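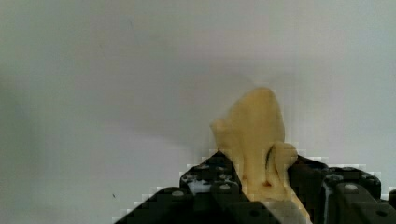 Sestari, 5 Feb 2024

Food Storage and Kitchen Safety
Handout 4: Temperature, time and labels

This handout goes with the session on cold storage. Bring it back next time, as the worksheet on the last page uses the same terms.

The temperature range to watch

Bacteria that cause food poisoning grow fastest between 40 and 140 degrees Fahrenheit. A refrigerator should hold at 40 or just under, and a freezer at 0. The dial on the front of most home refrigerators is not a thermometer. Put a separate one on the middle shelf, leave it overnight, and read it before the door has been opened much.

Cooked food should not sit out for more than two hours. In July, or in any room above 90 degrees, the limit is one hour. Large pots cool slowly in the middle, so divide soups and stews into shallow containers before they go in the refrigerator.

Freezing stops bacteria from growing but does not kill most of them. Once food thaws, the clock starts again. Thaw in the refrigerator, or in cold water changed every half hour – never on the counter.

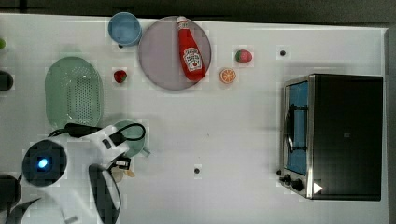
Shelf-stable does not mean forever

Ketchup, mustard and vinegar sauces keep well thanks to their acid. An opened bottle of ketchup is safe in a cupboard for a month or so, but color and flavor hold up better in the refrigerator. Mayonnaise and creamy dressings go in the refrigerator once opened, with no exceptions for this course.

Low-acid canned goods (beans, corn, most soups) keep for two to five years in a cool, dry cupboard. High-acid ones such as tomatoes and pineapple are best within 18 months. Throw out any can that bulges, leaks or has a deep dent on a seam.

"Best by" dates are about quality. The exception in the United States is infant formula, which should not be used after its date.
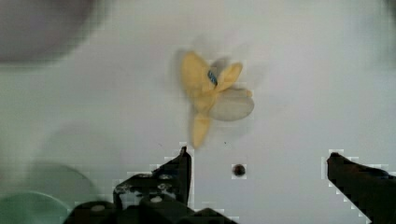
Labels you write yourself matter more for leftovers. Use tape and a marker, and write what the food is and the day it was cooked. Most leftovers keep three to four days. Rice is included in that, and should be cooled quickly.

Reading for next time: Brellum course pack, pages 160 to 172. The chart on page 224 is optional.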